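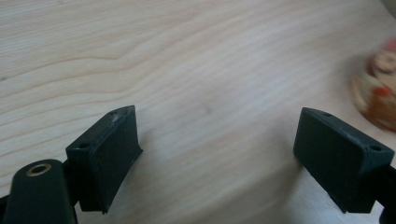
Kinness, the Letville furniture maker, will put its first range of solid wood tables on general sale in September. The range is called Skellska and covers a kitchen table, a desk and a narrow side table. Until now the firm has made tables only to order, for cafes and school dining halls. The new tables are pale, with a matt surface, and the grain is left to show. It can run in long waves on one side of a top and close up into fine, nearly straight lines on the other, with a small knot or a dark speck here and there. Kinness does not fill or colour over these marks, and buyers should expect each top to differ from the one in the showroom.

Kjell Tangen, who founded the workshop and drew up the range, said: "We were asked a lot of times whether people could buy one of our cafe tables for home. They were too big and too heavy for most houses. Skellska is the same way of building, made to fit through an ordinary front door."

All tops are 28 mm thick. The side table is 570 mm deep, which allows it to stand against a hallway wall or behind a sofa. The legs come off with the key supplied and go back on the same way. Two people can put the kitchen table together in the time it takes to boil a kettle and drink the tea.

The tops are sanded at the Letville workshop and finished with a clear hard wax. For daily care, Kinness advises a damp cloth followed by a dry one. Hot pans should go on a mat. Scratches can be rubbed down with fine paper, along the grain, and waxed again at home. A small tin of wax and a sheet of paper are packed with every table, and refills can be ordered from the workshop.

Delivery will be handled by Bansal, which already carries the firm's cafe orders. Tables will be sent flat in cardboard, with no foam or plastic wrap. Drivers will take the old packaging back if the customer unpacks the table while they wait.

Manju Mishra, sales manager at Kinness, said: "People ask us for a perfect top and then choose the one with a knot in it. We would like customers to come in and run a hand over a few before they decide. Anyone who can't get to Letville can ask for a photo of their own top before it leaves us, and change it once at no charge."

The first batch will be 600 tables, split between the three sizes. Kinness plans to make 3000 in the first full year and has taken on extra sanding and packing staff to do so. Orders for cafes and schools will carry on as before and lead times for those customers will not change.

The showroom is at the front of the workshop and has its own entrance from the yard. It opens at 10 am and closes at 4 pm. Parking is in the yard, to the left of the loading door. Offcuts from the tops are sold by the bag at the counter, cash or card.

Trade customers who want Skellska tables in other lengths should speak to the sales office before ordering. Wood samples and a printed price list are available on request.

ENDS

Press contact: Manju Mishra, Kinness, Letville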